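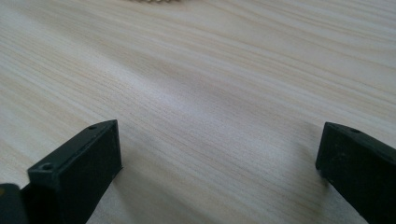 Attachment 1. Gripper open over wood surface, nothing held between the fingers.

Filed under: Support > Household Tasks > Grasping

Subject: Gripper closes before reaching item on pale wood surfaces
Product: Curnatix table-clearing package
Site: Grunden test kitchen
Status: Open, workaround in place
Assigned to: Paula Toma

Reported issue
The customer reports that the table-clearing routine performs as expected on dark countertops but closes early on light wood. The fingers come together on empty space and the routine then records the item as collected. The customer has asked whether the package can be considered ready for unattended use in a home kitchen.

Entry 1
Logs were received for 2,772 pick attempts. Early closing was recorded in 200 of them, all on light wood. The attached view shows strong diagonal grain and soft shadows beside both fingers. Only the lower edge of a tan object is visible at the top, which gives the software very little on which to base a position.

Entry 2
The customer was asked to clean the fingers, repeat the calibration and confirm the software version. All three steps were completed. The fault remained.

Entry 3
The Stanciu office repeated the test with a plain gray mat laid over the wood. No early closing was recorded. With the mat removed, the fault returned within 9 attempts. A mechanical cause is considered unlikely. The present finding is that shadow and grain are being read as the edge of an item.

Entry 4
A revised detection model was requested from Zerkadance. It will be tested against a larger set of 3,446 attempts, including wood surfaces in daylight. Delivery is expected in October.

Workaround
Use a plain mat on light wood. Turn on the grip check under Settings, so that an empty grip is reported as a failed pick.

Response to customer
The package is approved for supervised use only. Clearing a table without a person present is not supported at this time, on any surface. This position will be reviewed when the revised model has been tested. Please keep the ticket open and add any further logs to it by Thursday.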